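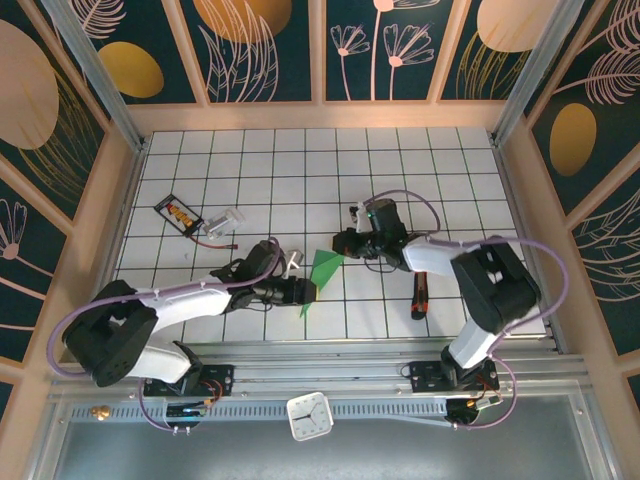
Sound and Stage Safety Walk, Prundville Worship Night
Checked Aug 22, 2019

Okay team, I did the walk-through before rehearsal and wrote my comments under each item as I went. OK means leave it alone, FIX means please don't plug in until it's sorted.

1. Power to stage left and stage right
OK. Both runs are on separate circuits now, hallelujah. The keyboards and the bass amp stay on the left one. Please don't add a coffee maker to either (you know who you are).

2. Extension cords and plugs
FIX. Two orange cords have cracked jackets near the plug end. I tagged them and put them in the bin by the side door. Don't rescue them with tape!

3. Cable runs and tape
FIX. The choir comes in from the right and there's a loop of mic cable right where the altos step up. Run it along the back wall and mat it at the steps. Aoife Kavanagh caught her heel there in June and sang the whole of the second song with one shoe on.

4. Choir risers
OK, with a note. All 6 sections lock and the back rail is tight. The middle section rocks a little when everybody sways, and with this choir everybody sways. I put a shim under it but I'd like a second pair of eyes.

5. Speaker stands
OK. Pins in, legs spread wide, sandbags on. I pushed on them harder than a toddler would.

6. Overhead lights
FIX. Safety cable missing on the light nearest the drums. Spare cables are in cabinet 5. Nobody sits on that drum stool until it's on, please.

7. Sound level
OK. I stood in the front row through the big closing chorus and it was loud but I could still hear myself think. The foam earplugs go in the basket at the welcome table. Britt-Marie Söderlund asked for the monitors to come down a touch for the strings and I agree with her.

8. Exits and aisles
FIX. The room is posted for 446 and we're expecting around that many, so the extra row of chairs across the back has to go. I love a full house, but the Dudbridge side doors need to open all the way.

9. Fire extinguishers
OK. Both gauges in the green, tags current. The one by the sound desk was hiding behind a guitar case, so I moved the case.

10. First aid kit
Restock. Low on bandages, no ice packs at all.

I'll come back through for items 2, 3, 6 and 8 once the band has set up. If you fix one before I get there, initial it on the paper copy at the sound desk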